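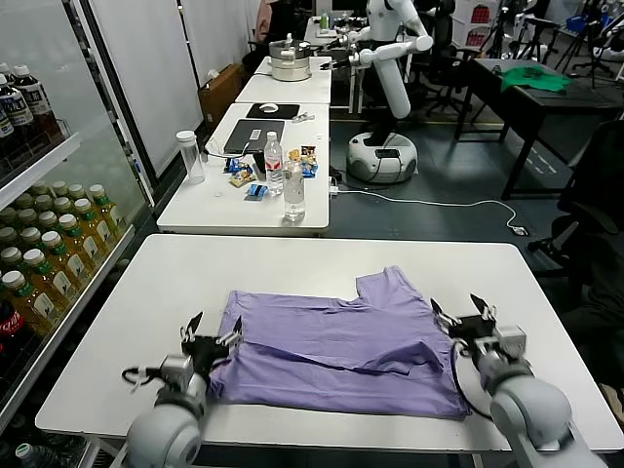
Minutes of the Equipment Planning Meeting
Huvmont Automation Laboratory, Filtthorpe
May 29, 2023

Present: Yogesh Srivastava (chair), Archana Agarwal (minutes), members of the garment handling and kitchen task groups. Apologies were received from the purchasing office.

1. Minutes of the previous meeting

The minutes of the April meeting were approved with one correction. The quotation from Pekell under item 3 covers gripper fingertips only and does not include the linkages.

2. Garment handling station

Ms. Agarwal reported on the folding work. The two-arm station is at present used for short-sleeved T-shirts, with the lavender shirt kept as the standard garment so that results can be compared between sessions. A fold is made with one gripper holding each side of the shirt. The group asked that long-sleeved garments not be scheduled until the replacement fingertips have been fitted.

Mr. Srivastava asked whether the present table is large enough for adult sizes. Ms. Agarwal replied that it is adequate for shirts but not for towels or bed linen. The meeting agreed to price one larger table, white and with a matte top, to match those already in the room.

3. Grippers and spare parts

The group presented its parts request as follows:

Fingertips, short, gray: 44 pieces, to be held as common stock.
Linkage sets with bolts and pivot pins: 5 sets.
Cable guides for the arms: quantity to be confirmed by the group.

Members discussed the narrow fingertips used for picking up the edge of a cloth. Wear on these has been the main cause of lost sessions this spring. Pekell has offered a lower unit price on a single order, and Shukla has offered quicker delivery at the standard price. It was resolved to place the fingertip order with Pekell and the linkage order with Shukla, subject to written confirmation of both prices.

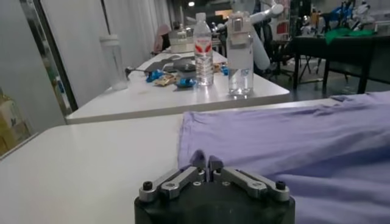

4. Budget

The balance remaining in the equipment line is $2,514. The parts order under item 3 is expected to come to more than $400, and the larger table will be charged to furniture. Mr. Srivastava reminded the groups that freight is to be entered on the request form as a separate amount — two requests were returned in April for this reason.

A proposal to buy a second wrist camera for each arm was deferred to the next budget year. The garment group may resubmit it with a comparison of sessions run with and without the present wrist view.

5. Kitchen task station

The kitchen group has no purchases to request this quarter. It asked to keep its current floor position behind the folding tables. Agreed.

6. Actions

Ms. Agarwal to obtain written prices from Pekell and Shukla.
Garment group to confirm the number of cable guides.
Mr. Srivastava to forward the table specification to purchasing.

The date of the next meeting will be circulated by the chair.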